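### 3.2 식품 취급 과제의 시작 자세 규정

시뮬레이션이라고 해서 안전 규칙을 느슨하게 잡아도 되는가 하는 물음은 본 연구를 준비하는 동안 우리가 가장 오래 붙들고 있던 문제였다. 가상의 조리대에서는 다칠 사람도, 버려야 할 식재료도 없으니 규칙을 조금 미루어 두고 싶은 마음이 드는 것은 어쩌면 자연스러운 일이다. 그러나 Eva 환경에서 익힌 동작은 결국 실제 주방으로 옮겨 가게 되고, 그때 함께 따라오는 버릇은 나중에 고치기가 퍽 번거롭다. 그래서 우리는 Zastia 작업 지침의 초안을 쓸 때부터 시작 자세에 관한 조항을 맨 앞에 두기로 하였다.

조항의 내용은 그리 어렵지 않다. 양손은 아무것도 쥐지 않은 채로 에피소드를 시작하며, 도마 위에는 그 과제에서 다룰 식품 하나만 올려 둔다. 칼이나 집게 같은 도구는 첫 동작이 기록되기 전까지 도마에 놓지 않는다. 주변 물건은 치우지 않아도 되지만, 두 손이 도마까지 가는 길을 막아서는 안 된다. 마지막 항목은 초안을 함께 읽어 준 동료들과 꽤 여러 번 이야기를 나눈 끝에 지금의 문장이 되었는데, 조리대를 지나치게 말끔히 비우면 정책이 실제 주방의 어수선함을 배울 기회를 잃는다는 의견을 받아들인 것이다.

우리는 이 조항을 Sandu 과제군의 장면 100개에 적용하고 에피소드마다 점검표를 작성하였다. 그 가운데 80개는 수정 없이 규정을 충족하였고, 8개는 식품의 위치만 조금 옮기면 되었다. 나머지는 물체 배치를 처음부터 다시 생성하였다. 점검은 번거롭지만 한 번 손에 익으면 그리 오래 걸리지 않으니, 비슷한 데이터를 준비하는 분들께도 조심스레 권하고 싶다. 그림 2에서는 양손이 빈 채로 도마의 좌우에 자리하고 있으며, 왼손과 도마 사이에는 넓은 여유가 있다.

**그림 2.** 화강암 무늬 조리대에서의 양팔 식품 취급 과제(시뮬레이션).

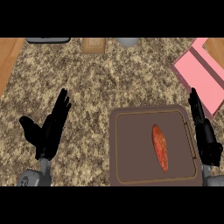
### 3.3 Poltach 점검표의 구성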